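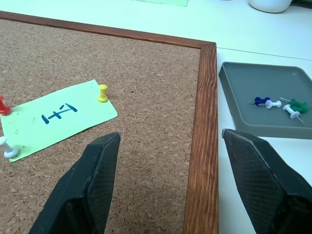 Chapter 8
Putting Things Where People Can Find Them

Most of us have a cork board somewhere in our lives. It hangs by the kitchen door or behind the desk at work, and it fills up so slowly that we stop seeing it, until one October morning we need the dentist's card and it's under a takeout menu and a flyer for a sale that ended long ago. A board like that is still holding paper very faithfully, but it has quit telling anybody anything.

In Chapter 7 we sorted the papers themselves, and if you worked through the Bukthorpe office exercise you'll remember how good it felt to get 3000 loose sheets down to a handful of folders. Now we come to the small stuff - the notes, the reminders, the numbers and letters that mark one spot from another - and to the plain old board they're pinned on.

Before you pin a thing, lay the board flat on a table. It's so much easier to shift a note around when it isn't trying to slide down the wall! Put your pins in a shallow dish or tray close by, and keep the notes waiting their turn in a spot of their own. Then try each one in place before you commit to it, and leave more bare cork than you think you need.

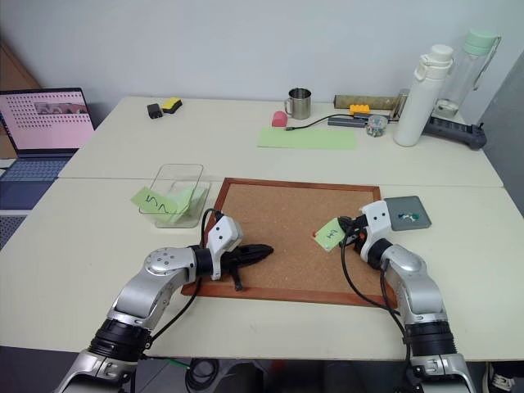
Figure 8.1 A framed cork board on a white table, with pushpins in a gray tray and numbered notes ready to be placed.

We'll start with how many pins a note really wants (the answer depends on the paper, and on how drafty your hallway is), then move on to marking and grouping. Keep a pad of sticky notes and a dark marker beside you as you read.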